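Home Projects Robotics Lab Reports Archive Contact

Reading time: 5 min

Does shuffling the table help? Wrist-view grasping with a changing layout

Project report, second-year robotics lab course, Trekthorpe

1. Question

Our group wanted to know whether a grasping policy trained from demonstrations gets better when the objects are moved between demonstrations, or whether it is enough to record many demonstrations with the objects in one place. The lab handout recommends moving things. It does not say how much, and last year's group at Plusdale reported that a fixed layout worked fine for their sorting task. We had one robot arm, one table and the month of November, so we kept the question small.

The task was to pick up a drinking glass from a wooden table and set it on the drip grate of a coffee machine. A blue plastic tray was also on the table. The policy never had to touch the tray. It was there as a distractor, and later it caused most of our trouble.

2. Setup

The arm was driven by hand with a leader device during recording. Images came from a small camera at the wrist. We did not use an overhead camera, mainly to keep training time down. The policy takes the current wrist image and the joint angles and gives the next short stretch of motion. We used the training code from the course, called Skustel, with its default settings except for the batch size, which we had to cut to fit our card.

We recorded two sets of 100 demonstrations each.

Set F (fixed). Glass, tray and coffee machine stayed on tape marks. The marks were put under the objects so the camera would not learn them.

Set M (moved). Before each demonstration, one of us drew a card from a stack and placed the glass and the tray as the card said. There were 14 cards. The coffee machine was turned a little every now and then but stayed on the same side of the table, as its cord was short.

Recording took longer than planned. Set M took about twice the time of Set F, nearly all of it spent on placing things. We threw out demonstrations where the glass tipped and recorded them again.

3. Testing

Each policy was run on the same list of start layouts. Some of these were close to the tape marks and the rest were not on any card. A run counted as a success if the glass was standing on the grate when the arm let go. Touching the tray was written down but did not count as a failure.

4. Results

Near the tape marks the two policies were hard to tell apart. The fixed policy was a bit faster and its motion was smoother. Away from the marks it usually drove to where the glass used to be and closed on air. In 11 runs it closed on the rim of the tray.

The moved policy reached the glass in most of the new layouts. Its weak point was the last part of the task. When the machine was turned further than in training, it let go too early and the glass landed half on the grate. We think the set had too little variety in the machine, but we did not have time to record more and check.

Lighting mattered more than we expected. On Sunday evening, with only the ceiling lights on, both policies did worse than in the morning. Clear glass is a hard object for a wrist camera, and the background shows through it. For the last block of runs we put a crumpled piece of white paper in the glass so there was something solid to see, and we left the tray in view on the left with the machine at the right.

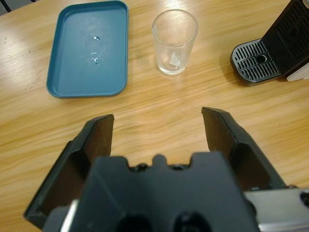
Gentile wrote in the comments on our draft that the paper changes the question, and that a policy which finds paper in a glass has not been shown to find a glass. The same comment asked for those runs to be listed apart from the others. We agree with this and have moved them to a separate table in the appendix. They are not part of the comparison in this section. With paper, the moved policy did somewhat better on new layouts and the fixed policy did not change.

5. Limits

We trained each policy once. A second training run with another seed could shift the results, and we would do that first if we had the card for longer. The people placing the objects also knew which policy was about to run. We tried to place by the list, but small differences are likely.

The cards gave positions only. Height, object type and table surface never changed, so we cannot say anything about those.

6. Next steps

The group that takes over the bench should record a short third set with the coffee machine turned through a wider range and add it to Set M. The cards and the start layouts are in the drawer under the arm controller, and the recordings are on the lab drive in the Trekthorpe folder.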